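Student Projects | Workshop and Storage

Tidying a Shared Workbench: Report of the Flument Group

Prepared by Noura Yammine, Ifeanyi Osagie and Lewis MacAulay
Supervisor: Imad Obeidat

1. Purpose

The Flument group was assigned the shared workbench in the Stivosbridge building for the winter term. The bench is used by several classes, and parts left out by one class were often put away in the wrong place by the next. The aim of the project was to sort the contents of the bench, give each kind of item a fixed place, and write a short set of rules that later groups could follow.

2. Method

Before any item was moved, the group agreed on 3 categories: long stock, hand tools and small consumables. Long stock covers rods and bars. These are kept in slotted plastic crates, which allow the contents to be checked from the side. Shallow cardboard boxes without lids serve as sorting trays while work is in progress.

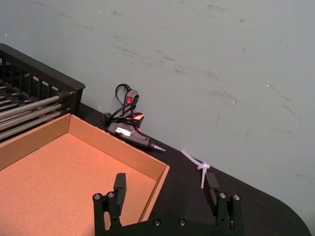
Reading time: 2 minutes

The black crate holds silver metal rods with dark fittings near their ends. The rods are longer than the crate is deep and rest over its front edge, and the group discussed whether a taller container should be requested. Jad Khasawneh proposed keeping the present crate and turning it so that the rods point away from the aisle. This proposal was adopted.

The hot glue gun required a separate rule. Its cord tangles easily, and the nozzle should not be left near cardboard while the tool is in use. Under the new rules the gun is to be unplugged, left to cool on a bare part of the bench, and stored with its cord coiled and tied. White zip ties were first considered for this purpose – they were rejected, as each must be cut to release the cord. Reusable straps will be bought from the term budget of $40. Zip ties remain in the consumables category.

3. Results

The sorting was completed in December. The inventory lists 1,062 items, most of them fasteners. Items without a clear owner were placed in a marked box for collection.

4. Remaining work

The labels for the hand tools have not yet been printed. The group also recommends that the inventory be checked at the start of each term – preferably by the class that uses the bench first.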